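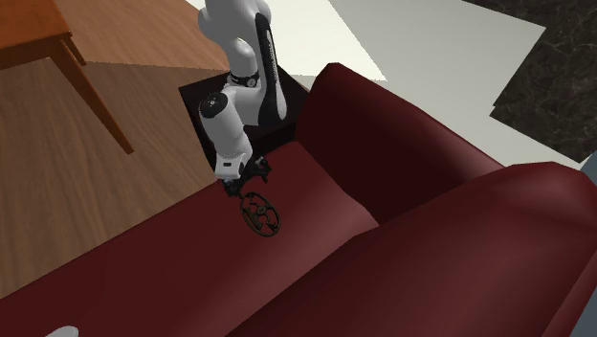

Questions about the wheel pickup fault

Last updated 30/05/2025 by Évan Huet

Since we published the Lellcombe scenes we receive many messages about the same problem, so I put the answers together on this page. Please read it before you open a ticket.

What is the fault?

In the sofa scene, the arm closes its gripper on the spoked wheel, and the wheel jumps away. Sometimes it flies off the seat, sometimes it sinks into the cushion and cannot be reached any more. The log then shows "grasp lost" and the arm continues its motion with nothing in the fingers.

Why does it happen only with the wheel?

The wheel has thin spokes and open gaps. In release 8, the collision shape was made too simple and the gaps were filled. A finger which goes between two spokes is then already inside the solid shape when the contact is computed. The solver pushes it out with a very large force. Objects with a closed surface do not have this problem.

Is my training data affected?

If you recorded with release 8, yes, for the wheel task only. Timothée Carré wrote a small script that marks the bad episodes. It looks for any contact force above the limit in the 20 steps after the gripper closes. Please remove the marked episodes and do not try to repair them.

How do I correct it?

Install release 9. If you must stay with release 8, open the object settings of the wheel, choose the detailed collision shape, and set the solver substeps to 2. The simulation will be slower.

Can this fault damage a real arm?

The simulator alone cannot. But if you use the Rolland bridge, the same commands are sent to your hardware, and after a lost grasp the arm does not stop by itself. Keep the bridge disconnected until you have updated, and check that your emergency stop works.

Does it concern the Odier scenes also?

We did not see it there. These scenes have no objects with spokes.

I updated and the wheel still jumps. What now?

Delete the shape cache in the Standenier folder and start again. The old shape is kept there after the update, which was our mistake. If it still happens, send us the log and the scene file together.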